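Bench notebook, January, started 8:40 a.m.
Connector rework, the Plenell job

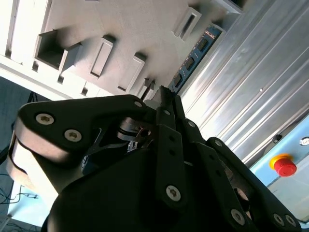
Second coffee, and I'm back on the Plenell job, the one where we have to decide how the parts get laid out before anybody touches a connector. Harpreet wants everything in a straight row, left to right, in the order it gets handled. I tried that yesterday and kept reaching over things, so today I've gone for the slanted layout. The blue circuit board, the ribbed metal panel and the light blue panel with the red stop button all sit on the diagonal, with the big pale molded piece (the one with all the slots and raised rectangles) beside them. I like it! My elbow has somewhere to go, and I'm not dragging a sleeve over the board every time I want the panel.

Stuff to remember about the molded piece. The drawing that came from Rustach is still the old one, and it calls out slot spacing that doesn't match what I get with the calipers. I measured the same slot three times and got three answers, all of them too small to be the drawing's number, so I'm going to stop being stubborn and borrow the good calipers from Reginald. Until then please don't trim any inserts to the drawing. I did two last week and they rattle.

Cable lengths: I cut the long ones at 159 mm and the short ones at 86 mm. The 86s are fine. The 159s are a bit generous and want to bow up in the middle, which looks sloppy but gives you slack for getting a thumbnail under the latch, so I'm leaving them alone for now. Harpreet, if you hate it, tell me before I cut the second batch - I have the spool out anyway.

Labels. The white ones from the Liltdale order peel at the corners after a day, and I've gone back to the old roll in the second drawer. Write on them BEFORE sticking them down, the pen skips on anything textured. There were 50 on the roll when I opened it and I've wrecked a good handful already.

10:15. Stopped to find the small hex keys, which were in the Park toolbox again. I don't mind people using them but the 2 mm has a rounded tip now and it's going to chew up a screw head sooner or later. New one is on the shopping list along with isopropyl and the lint-free wipes (the blue packet, the other kind sheds).

11:30. Reginald came by with the calipers and a different opinion: he'd turn the molded piece end for end so the slots he uses most are closer. Might be right. I'll try it after lunch and run the sequence with a timer, 60 seconds a connector is what I'm hoping for.

Still to do: ask Rustach for the current drawing, redo the two rattly inserts, clear the offcuts out of the tray.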